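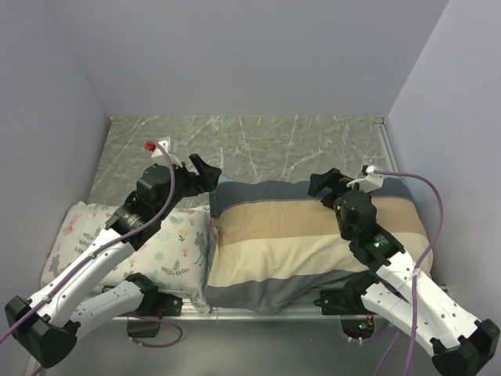
Drumen is a table of pillows, the covers that go on them, and how well the two get along. It has 2,449 rows, one per attempt at putting a cover on or taking one off, and it was put together in Barros with bedding in ordinary use. I maintain it. I also have doubts about a fair part of it, and most of this file is about those.

Last edited 27 September 2021. Sebastião Evangelista

## What you get

- `attempts.csv` — one row per attempt, on or off
- `covers.csv` — 161 covers, with fabric, closure, pattern and flat size
- `pillows.csv` — 36 pillows, with shape, filling as stated by the owner, and plumpness
- `notes.txt` — free remarks keyed by attempt number, uneven in length and temper
- `sizes_old.csv` — the first round of measurements, kept so the corrections can be checked

There's no split into training and test rows. An earlier copy had one, made by shuffling, and it put the same cover on both sides many times over. If you need a split, make it by cover, or better by pillow, and expect your results to get worse.

## Columns in attempts.csv

| Column | Meaning | How far I trust it |
|---|---|---|
| `attempt` | row number | fully |
| `pillow` | key into `pillows.csv` | fully |
| `cover` | key into `covers.csv` | mostly, see striped covers below |
| `direction` | `on` or `off` | fully |
| `first_corner` | which corner was filled or freed first | fairly well |
| `state` | how far the cover had got when the entry was made | poorly before row 300 |
| `twist` | `none`, `some`, `bad` | as an opinion |
| `fit` | `loose`, `right`, `tight` | as an opinion |
| `surface` | bed, table, floor, lap | fully |

`fit` is the column people ask for and the one I'd warn them off. It was meant to describe how the cover sits once it's on and shaken out. A good many entries were plainly made while somebody was still struggling with it, and a cover that is fighting you always feels tight. You can catch some of these by comparing `fit` with the flat sizes. A cover wider than its pillow on both sides and marked `tight` is a record of somebody's mood.

## Sizes

Sizes in `covers.csv` were taken flat, seam to seam, with the fabric smoothed by hand. That suits a new cotton cover. It suits an old jersey one much less, as the answer depends on how hard you smooth. The second round used the same person and the same tape throughout, and it's the one in the main file. Where the two rounds disagree I kept the later number, with no proof that it's the better one.

Pillow sizes are worse. A full pillow hasn't got a flat size. We measured across the widest part, which makes a plump small pillow look bigger than a tired large one. The Sandetti size chart was suggested as a replacement and I tried it for a month. It lists what the pillow should be when it leaves the shop, and ours left the shop a long time ago.

## Patterns and colours

`pattern` in `covers.csv` takes one of five values: `plain`, `stripe`, `print`, `check`, `other`. `print` covers everything from one flower in a corner to the nature ones, with leaf sprigs, deer and rabbit shapes scattered over white. Several people wanted these divided by motif. I said no, and would again. The pattern was recorded to help tell covers apart, and it has no claim to affect how they go on.

Striped covers gave more trouble. Broad bands such as dark blue-grey, tan, cream and grey look like different covers depending on which end is folded under, and at least one pair of keys turned out to belong to a single cover. I've merged that pair. I doubt it was the only one.

Colour names are whatever the person wrote. There is grey, blue-grey, slate and something called "sea". Don't join on this column.

## The `state` column

Four values are allowed: `clear`, `part`, `full`, `tucked`. The trouble is with `part`.

Up to row 300 there was no written rule, and `part` meant anything from a single corner inside to a pillow that only needed a shake. After that we used this rule: a cover is `part` if it holds one end of the pillow and you could still see bare pillow without lifting anything. It's a blunt rule. It puts the easy cases and the hopeless ones together.

Take a large white pillow with a blue-grey cover over one end. The cloth is pulled taut and twisted away from the pillow, more of it lies crumpled on the table, partly underneath, and the blue label near the pillow's rounded end is still out in the open. By the rule it's `part`, with `twist` at `bad`. Whether it is nearer on or off I couldn't say from looking, and neither could the table if you hid the `direction` column from it. Please bear this in mind before you fit a curve to progress.
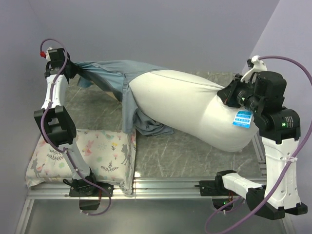 ## Things people say that the table doesn't show

**"Turning the cover inside out first is quicker."** There's no time column. There was one in the first plan, but starting and stopping a clock with both hands full produced nonsense, and I took it out. Anyone quoting a speed from Drumen has got it from elsewhere.

**"Zips beat envelope backs."** Zipped covers do have fewer `bad` twists. They're also, in this collection, mostly the smaller ones. When I compared only covers of like size there were too few left for me to believe anything either way.

**"Corners first."** Nearly everybody who filled in the sheets had already been taught to do corners first, so nearly every row says corners first. The handful that don't come from one household. You can call that a comparison if you like.

**"Stuffed pillows go in better folded."** Perhaps. Folding wasn't recorded except in `notes.txt`, and people tend to write a note when something went wrong.

## Known faults

- Two pillows lying side by side were sometimes entered under each other's keys. Rows where I'm sure have been put right. Rows where I only suspect it are marked `check` in the notes.
- `filling` is hearsay. Three owners changed their answer when asked again, and one of them changed it back.
- `surface` says nothing about how slippery the surface was. A smooth table and a blanket-covered one are both `table`.
- Bolsters are in `pillows.csv` but their rows shouldn't be mixed with the rest. Filter on `shape`.
- Duvet covers were left out on purpose. Please stop sending them.
- Blank `fit` means not filled in. It does not mean `right`, although an older script treated it that way.

## What I'd use it for

Looking up which covers in a mixed pile could plausibly belong to which pillows. Checking whether your own recording sheet has the same holes as ours. Showing a class how a tidy table can be built from untidy judgements.

I wouldn't use it to recommend bedding, to rank closures, or to say what is normal in a home. The pillows came from people who agreed to lend them, which already leaves out anyone who'd rather not have a stranger handle theirs.

Hasaswood asked whether the figures could go on a product page. The answer was no. It's still no if you have the same idea and a smaller font.

## Adding rows

1. Give every cover a key before it goes near a pillow, and write the key on the sheet first.
2. Measure the cover flat, empty, closure shut.
3. Fill in `first_corner` from the side you're standing on, looking down. Left is your left.
4. Leave `fit` until the cover is on and you've put the pillow down.
5. If you don't know, leave the cell blank. A guess can't be told from an answer later.

Sheets sent before the end of October go into the next version. I read all of them and I do reject some, usually for step 4.

## Changes since the last version

- Merged two keys for one striped cover
- Dropped the shuffled split
- Moved the first measurements to `sizes_old.csv`
- Renamed `half` to `part`, as hardly any of them were half of anything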